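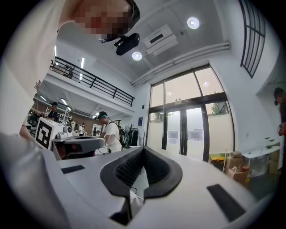
How long can a rabbit go without eating before it needs a vet? Most of the guidance we read says twelve hours at the outside, and sooner if the droppings have stopped as well.

Search this site
Enter keywords
Go

Print this page | E-mail this page

Do rabbit owners know when to ring? Project report, second year animal care

Why we picked it

Rabbits hide it when they are ill. Everyone on the course had heard that in the first term but we wanted to know if owners had. Two of our group did placement at the Druswood surgery and both came back with the same story, rabbit brought in late, owner saying it "just seemed a bit quiet" since the day before. So that was the question. What do owners think is normal, and at what point do they pick up the phone.

We were going to do guinea pigs too. Dropped in March, not enough time.

What we did

Paper questionnaire, 8 questions, left on the counter at Druswood and at the Sipos pet shop, plus the same thing as an online form. Owners only, over 18, one form per household. We got 86 back that we could use. 6 more had to go in the bin as the owner had filled in only the first page (our fault, should have printed it on one sheet).

Questions covered: what the rabbit eats, how often droppings get checked, whether the owner knew the word "stasis", and what they would do in four made-up cases. The cases were

- skipped breakfast, otherwise bright
- not eaten since last night, sitting hunched
- head tilted to one side, eating
- dirty bottom in hot weather

For each one they ticked ring now, ring tomorrow, watch and wait, or not sure.

We also kept a feeding and droppings diary for the college rabbits, Grokik and Dimon, to see how hard it is to notice a change if you are looking every day. 211 entries between the two of them by the end. Some days have more than one entry, depending who was on the rota.

What we found

The hunched rabbit was the one owners did best on. Most ticked ring now. But a fair number went for watch and wait, and those were mainly people who had never heard of stasis, which is what we expected. Gut slows down, gas builds up, rabbit hurts so it eats even less. It can go downhill fast.

Head tilt was worse. A lot of "ring tomorrow". Several wrote in the margin that it was eating so it must be ok. It could be an ear infection or a parasite and either way it wants seeing the same day.

Dirty bottom in hot weather split people completely. Flystrike was the thing we were testing for. Owners with outdoor rabbits knew about it and indoor owners mostly didn't, even though flies come indoors.

Skipped breakfast, we argued over the right answer ourselves. In the end we marked "watch and wait" as fine only if they also wrote that they would offer food again and check within a couple of hours. Hardly anyone wrote that, but then the form didn't ask them to, so this question is not much use.

Droppings checks: daily for people who litter train, much less often for hutches. Some only look when they clean out.

The diary

Grokik is greedy and predictable. Any change in him stood out straight away. Dimon picks at his food, leaves half his pellets, goes back for hay at odd times, and twice we thought he was off his food when he had just moved his hay under the ramp. Lesson from that is you have to know the individual rabbit, general rules only get you so far. We weighed both of them weekly as well, and the weights stayed steady. Graph is in the appendix, the axis label is wrong, it should say grams.

One problem with the diary is that people wrote "normal" without saying what normal was. Entries got better after we added tick boxes for size and amount of droppings.

What we would change

Ask everyone where the rabbit lives at the start, we put it last and people skipped it. More shops. Don't leave forms next to the till, they got used for shopping lists. Also ask if cost put owners off ringing, two people brought it up without being asked and it probaly matters more than anything we did ask.

The sample is all people who already go to a vet or a decent pet shop, so the real picture is likley worse.

Leaflet

We made a one side leaflet out of it. Not eating, no droppings, hunched, tilted head, maggots or fly eggs, breathing with mouth open: ring straight away, day or night. The surgery has said it can go in the waiting room once the out of hours number is added. Still to do.

Contact us | Copyright Animal Care Department | Back to top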